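Visit to the Clakex table works, Gitmont

We went out to Gitmont in March to see where Clakex makes its tables. The works is on the Clikurow road, past the grain depot, and parking is on the gravel at the side. Sign in at the front office. They lend you safety glasses but you need your own closed shoes.

Our guide was Lụa Sầm, who runs the finishing end. She took us through the cutting shed first, which was too loud for much talk, then along to the finishing room. The tour is meant to take 80 minutes. Ours went over by a fair bit, mostly on account of the finishing room, where the white tops get looked over before they are wrapped.

The white is the colour they sell most of, mainly to schools and clinics. They do it in a matte finish only. Gloss was dropped a few years back after complaints about glare from ceiling lights.

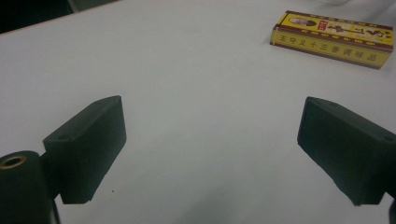 Does a matte white top stain more easily than a gloss one?

Lụa said it does a little, mostly with ballpoint and coffee, and that a damp cloth with dish soap gets nearly all of it off if you don't leave it overnight. She doesn't recommend scouring pads on either finish.

After that she talked about how the tops are checked. Most of it is done by eye, walking along the long side and looking across the surface at a low angle. Dust under the coating shows up that way and so do roller marks. Straight down you miss them. A top that fails goes back for sanding and a second coat, and if it fails again it gets cut down for shelves.

The plant turns out roughly 2000 tops a month in the busy season before school goes back. The model we had come to ask about is the Cù, a plain rectangular table that seats four. It comes in white or grey.
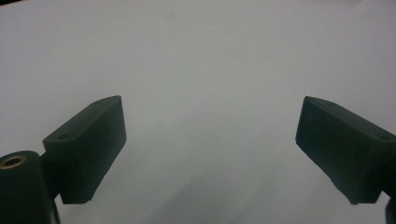 The grey costs the same and hides pencil better, so the school in our group is leaning that way. The clinic people still want white. Delivery is extra outside Gitmont, and the minimum order for the trade price is 40 tables, which is more than any of us needed. Lụa said separate buyers can put in one order together as long as it all goes to one address.

We finished in the lunch room at noon with tea and sandwiches. Tours run twice a month and you book through the office. Bring a jacket, as the cutting shed has no heating.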